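This site uses cookies to remember your preferences. By continuing to browse you accept our use of cookies. Accept / Settings

Sodwood Evening Learning Program: Progress Report to the Torkeo Fund
November
Submitted by Lorne Chisholm, Program Director

This report covers the second period of the grant awarded by the Torkeo Fund for evening classes in reading, everyday math and basic computer use for adults in the Sodwood area. It follows the headings set out in the grant agreement. A financial statement has been sent separately by Hussam Sabbagh, and questions on spending should be directed to him.
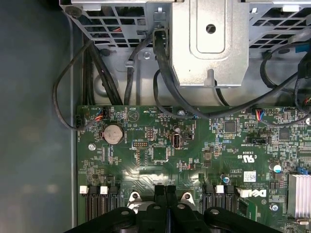

Inside a desktop computer, below the drive cage.

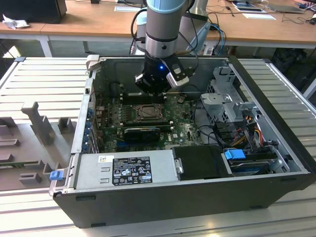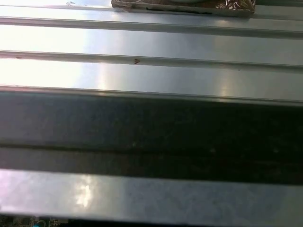
1. Enrollment and attendance

The program received 98 applications during the period, and 73 adults were enrolled. Applicants who were not enrolled fall into two groups. The larger group lived outside the area named in the agreement and was referred to the county service. The remainder could not attend on any of the evenings offered and have asked to be contacted before the next intake.

Attendance was steady through the first half of the period and fell when the clocks changed. This also happened in the first period and was expected. The decline was greatest at the Emen site, where most learners arrive by bus and the last return service leaves at 8:40 p.m. Classes there had been ending at 8:30 p.m., which left very little time to reach the stop. The Emen classes now start and finish half an hour earlier. Attendance improved after the change, although three learners who work until six can no longer reach the start of class. They are given the opening exercise on paper and join when they arrive.

Childcare remains the reason learners most often give for missing a class. The grant does not cover childcare, and we are not asking for it to be added. We have, however, agreed with the elementary school in Sodwood that its homework club will stay open later on class evenings, at no charge to families already registered. The arrangement runs to the end of the school year and the school has asked to review it at that point.

2. Reading and writing classes

Classes in reading and writing are led by Peadar Egan, with support from the tutor team, which now stands at five. The classes continue to use material that learners bring in themselves: letters from landlords, school notices, appointment cards, instructions for medicine. This was described in the original application as a supplement to the printed course. In practice it has become the main part of each session, and the printed course is used for homework.

The change has made the classes harder to plan. A tutor may prepare a lesson on filling in forms and find that four people have arrived with the same notice about changes to the water bill. Mr. Egan has put together a folder of short exercises sorted by type of document, so that a tutor can take whatever suits the evening. The folder has been copied for every site. We would be glad to share it with other groups supported by the fund.

Learners in the upper group produced a booklet of short written pieces in September. Most are recollections of work and family; one is a set of directions for cleaning and gutting trout. Copies were placed in the Sodwood library and the Katiyar health center. A second booklet is planned for the spring, and the group has asked to choose its own cover this time.

One difficulty should be recorded. The beginners' class at Katiyar contains learners whose needs are very different. Some are fluent speakers of English who did not finish school. Others read well in another language and are learning English at the same time. The agreement treats these as a single group. Our tutors do not believe one class can serve both well, and we propose in section 6 to divide it.

3. Everyday math

The math course was shortened from ten weeks to eight after comments from learners in the first period. The two sessions removed, on fractions of shapes and on reading scale drawings, were the ones people most often described as not useful to them. The time saved has gone to household budgeting and to checking a pay slip.

The pay slip session, designed by Kristóf Farkas, has been the best attended of the course. Each learner works through a sample slip line by line and then, if they wish, through one of their own. Several learners found deductions they did not understand and were helped to write to their employers. We do not keep records of the outcome of these letters, which are private to the learners, and we cannot report on them here.

Progress is checked at the start and end of the course by a short written task. The task used in the first period was too long and some learners left it unfinished out of tiredness, which made the results hard to read. It now takes twenty minutes. Results from the new task cannot be compared with those of the first period, and we ask that the fund treat this period as the starting point for measuring change.

4. Basic computer use

This course is offered at Sodwood and Emen only. It covers using a keyboard and mouse, saving and finding a file, sending a message with an attachment, and booking an appointment on a website. Desktop computers are used in class. Many learners have said that they also want help with their phones, and the last fifteen minutes of each session are now set aside for this.

The course has met its target for enrollment but not its target for completion. Learners tend to come until they can do the particular thing they came to learn, and then stop. One woman attended for three weeks, learned how to send photographs to her son overseas, thanked the tutor and did not return. Under the agreement she is counted as having left early. We would ask the fund to consider whether completion of the full course is the right measure, and we have suggested another in section 6.

Passwords continue to take up more class time than anything else in this course. Learners forget them between sessions, and resetting an account can use half an evening. Each learner has been given a small notebook and advised to keep it at home in a safe place, with a sealed copy left at the site if they prefer. We are aware that this advice differs from that given by some providers. Our tutors consider it the only workable approach for people who sign in once a week.

5. Staff, sites and partners

Henrik Engelhardt joined as site coordinator in the second month of the period, replacing a coordinator who moved away. There was a gap of two weeks between the two, during which the director covered the sites and some calls from new applicants were returned late. A shared phone line has been set up so that calls no longer depend on one person.

The program is delivered at seven sites. Five were named in the application and two were added during the first period with the fund's consent. The lease at the Katiyar site ends next summer. The owner has indicated that it can be renewed at a higher rent, but no figure has been given. Mr. Engelhardt has visited two other possible locations in the town. One is upstairs with no elevator and has been ruled out. The other, a meeting room attached to the health center, is available on two evenings a week and would suit the reading classes well.

Heating at the Emen site failed twice in October. Classes were held on both occasions, with coats on, and one was cut short. The boiler has been inspected by the building's owner and a part is on order.

Tutor training took place over two mornings and covered working with adults who have difficulty with sight or hearing. It was prompted by the number of learners who had not mentioned a difficulty when they enrolled and who were found later to be struggling to see the board. Large print copies of all handouts are now kept at each site, and the enrollment form has been reworded so that the question is asked in plain terms.

6. Changes requested

We ask the fund to approve the following for the next period.

Divide the beginners' class at Katiyar into two classes, one for learners who are new to English and one for fluent speakers. This would need one additional tutor evening a week. The cost can be met from the amount saved by shortening the math course, and no increase in the grant is sought.

Replace the completion target for basic computer use with a record of the goals each learner names at the start and the goals met by the time they leave. A draft record sheet is attached to the financial statement.

Move the date of the next report from February to March - the February date falls in the middle of the winter term, before end-of-course tasks have been collected.

7. Plans for the next period

Enrollment for the winter term opens in the first week of December. Notices will go to the library, the health center, the elementary school and the laundromat in Sodwood, which produced more inquiries in the last intake than any other location. Applicants who could not be placed this time will be telephoned before the notices go up.

The reading classes will continue at all sites. The math course will run twice, with a late afternoon group at Emen for those working night shifts. A decision on the Katiyar lease is needed by April, and the fund will be informed in writing once the new rent is known.

The director is available to meet with the fund's representatives at any of the sites on a class evening. Visitors are asked to give a week's notice so that learners can be told in advance who will be in the room.

Lorne Chisholm
Program Director, Sodwood Evening Learning Program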